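About Resow

Resow sorts, boxes and lends out small play materials. Most of what we handle is plastic blocks and other little parts that children build with. Nurseries, childminders, libraries and waiting rooms take a box from us, keep it for a term or longer, and send it back when they want something else.

We work from two rooms on the ground floor of Ljungberg, the old drapery building. The front room is for collecting and returning. The back room is where the sorting and packing goes on.

How it started

Wenche Nygård began lending out boxes of blocks from her own hallway. She had been clearing a house and had ended up with far more small plastic parts than one family could use. A nursery nearby asked if it could have some of them for the winter. She put them in a clear storage box with a lid, wrote the contents on a piece of tape and took it round on foot. The box came back in spring with a note asking for another, in different colours if possible.

Margit Nygård joined the following August, when the hallway could no longer be walked through. We took the rooms at Ljungberg soon after that. The name Resow came from a list of words on the back of an envelope, and it was the only one we both liked.

What is in a box

Our standard box is called the Lollar. It is see-through, it is longer than it is wide, and it has a ribbed lid with handles at the ends. We tried solid-coloured boxes for one season and went back to clear ones. Staff in a busy room want to see what is inside before they get it down from the shelf, and so do the children.

Each Lollar holds one kind of part in one colour, or one kind of part in a planned mix. Red blocks go out most. We keep a few more boxes of those than of anything else, and there is still a waiting list for them before Christmas.

A liner or tray goes in the bottom where the parts are very small. Loose paper slips do not go in at all. We used to put a contents card under the lid, and it was nearly always chewed, folded or lost by the time the box came home. The contents are now kept on our side, in the loan book, and a copy is sent by email to the person who signed for the box.

The Skostineo is the larger set. It is made up of 8 Lollars that go out together and are meant for schools that want a whole building corner. It has its own loan agreement, and one named person at the school has to be responsible for it.
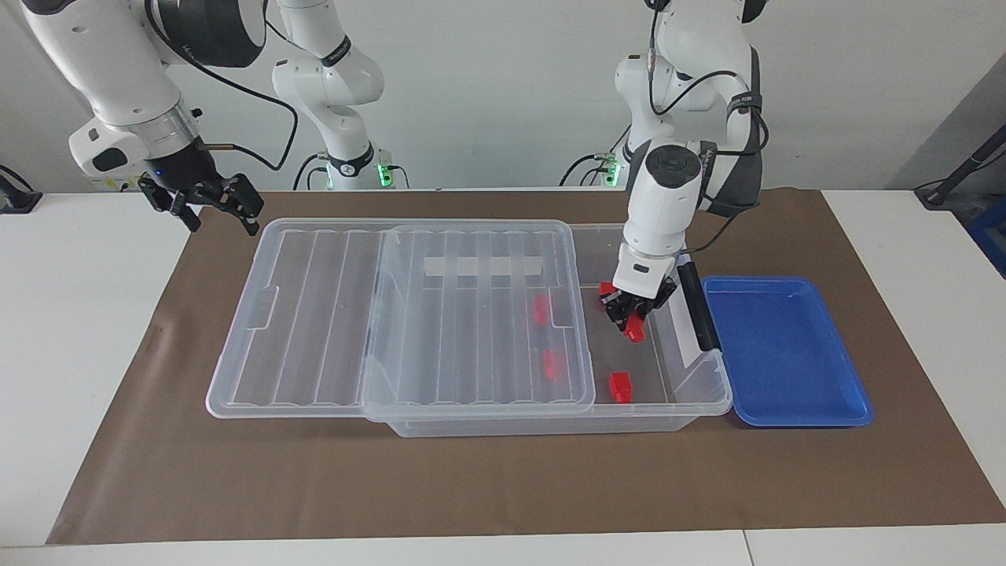
We pack on brown paper. It goes down flat over the table before anything is opened, and it is changed when it gets creased or marked. A small part shows up well on it and does not skid off across the room when it is dropped. When a box is finished we lift the paper by its edges and check that nothing has been left behind. Used sheets go to the nursery down the road for painting.

The order of work is the same every time. The box is put down lengthwise and the lid is pushed back only as far as is needed. Parts go in. The lid is pulled across and pressed at the corners. Then the box goes to the shelf by the door. Margit dislikes a lid being taken right off and put on the floor, and there is a note on the wall about it in capital letters.

Coming back

Returned boxes wait in the front room until they have been through the wash. We use warm water and ordinary washing-up liquid, and the parts are left to dry on racks overnight. Blocks with studs hold water on the underside — they get turned over in the morning and left until lunch.

After that comes sorting. Chipped or cracked parts are taken out. So are all the things that find their way into a box of blocks during a term: hair grips, crayons, raisins, other people's jigsaw pieces. We post jigsaw pieces back when we can work out where they belong. The rest goes into a jar on the windowsill, and visitors are welcome to look through it.

We do not charge for parts that have gone missing in normal use. Children lose blocks. If a box comes back less than half full we will ring and ask whether the rest might be under a radiator, and quite often it is.

Lids are a separate matter. A box without its lid cannot be stacked or sent out, and our supplier does not sell the lids on their own. There is a charge of 15 pounds for a lost lid, and we hold to it.

What it costs

A single Lollar is 10 pounds a term. The Skostineo is 100 pounds a term, which includes one exchange halfway through if the children have lost interest in a colour. Childminders pay half price for single boxes. Libraries can keep a box for a whole year on one payment, provided it is brought in for washing when we ask.

Collection from Ljungberg is free. We deliver within the town by bicycle trailer in dry weather, and otherwise by car. Please have somewhere ready to put the boxes down, as we cannot carry them upstairs.

Tidying up with children

Many of the people who borrow from us ask about tidying. We have no method to sell, but we have watched a lot of boxes being packed away, and some things do seem to help. Put the box on the table or the floor where the children already are, and leave it there while they work. Keep the lid partly on. A smaller opening slows everything down a little, and the blocks are placed inside instead of being thrown from the other side of the carpet. Let the children finish badly. Blocks on their sides, upside down or in a heap at one end are all perfectly well put away, as far as we are concerned.

We are sometimes asked to send boxes with dividers so that every part has its own place. We did this for a while. The dividers cracked, and it took the adults so long to fill the compartments that the children had gone to lunch.
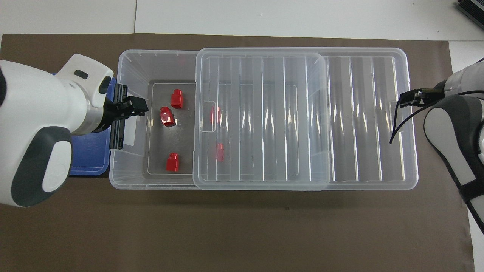

One nursery wrote to us after its first term to say that the half-open lid had worked for the older group and not at all for the younger ones, who only wanted to slide it back and forth. They had ended up letting two children look after the lid while the others put the blocks in, and had stopped worrying about how long it took. They also asked whether we could do the same box in green.

We can, and green blocks have been on the list ever since. They are harder to come by second-hand than red or blue, so there is usually a wait.

Giving us your old blocks

We take small building blocks of any make, with or without the original packaging. They need not be clean. We do not take battery toys, soft toys, magnets or anything with a cord. Please do not leave bags outside the door, even under the porch, as the rain comes in sideways there. Ring the bell and hand them over, or ring us first if nobody is likely to be in.

Donated blocks are washed twice before they are sorted by colour and size. Odd ones that match nothing else go into a mixed Lollar, and that has turned into one of our steadier loans. Speech therapists like it.

Visiting

The front room is open every morning during term and by arrangement in the holidays. The back room is a working room and is not set up for small children, but adults who would like to see how the packing is done can ask Margit.

Bookings for the autumn term open on 29th April. Existing borrowers can keep the boxes they have by replying to the renewal email. New borrowers should write with the age of the children, how many boxes they would like and which colours they could live with if the red has gone.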